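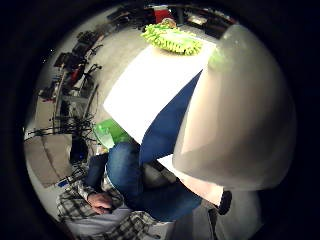
Gripper demos vs glove demos for cloth folding

undow_lab
We've been comparing two ways of collecting folding demos. One is the hand-held gripper with its own fisheye camera, the other is the sensor glove with a marker panel, filmed by a fixed camera. Same policy, same training time, 800 demos in total. On a held-out cloth the gripper set did better, mostly on the second fold. Write-up should be out in March.

jisarham
Is that 800 split evenly? And did the same people record both halves?

undow_lab
Even split, yes. Two people, both did both.

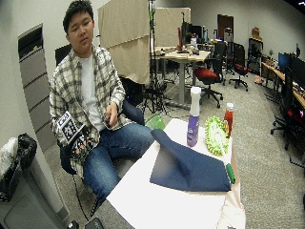 Our main worry was the marker panel. When the wrist turns away from the fixed camera the pose has to be filled in from the glove's own sensors, and that drifts. We dropped any demo with a gap of more than 20 frames.

rollon
Then you've thrown out the hardest folds from one set and kept them in the other. I don't think you can say the gripper is better from that.

undow_lab
Fair point. We filtered the gripper set too — lost tracking, same limit — but it removed far fewer.

Arsen Kostiuk
I'd go the other way from rollon. If one method loses more demos in normal use, that's part of the result. Report both, filtered and unfiltered. 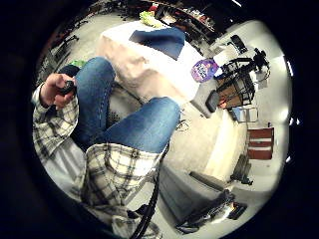
kobzar
Did you mask out the operator's legs and sleeves in the fisheye images before training?

undow_lab
We left them in. Masking made almost no difference in a small test, so we kept the raw images.

rollon
I'd still want the unfiltered numbers before I believed the headline.

undow_lab
Running them tonight, will post the table here.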